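How to lay a small table without losing it under the crockery

Clear everything off first, including the post you were going to deal with in May. Wipe the top and let it dry.

Plants go along the far edge, shortest pots you own. Three will do. Tall ones look lovely until you try passing the salt through a fern.

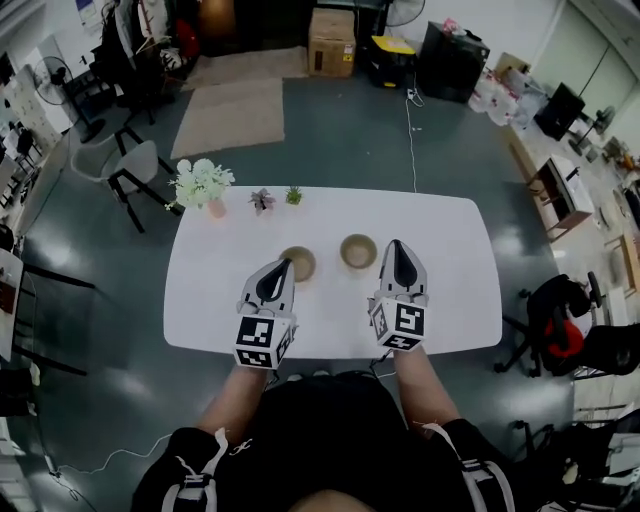

Bowls come next, and small round ones are kinder to a small table. Mine hold 200 ml, a modest soup or an ambitious amount of olives. Set them a hand's width in from the near side - elbows need somewhere to go.

Leave the middle bare. Someone will put their keys there anyway.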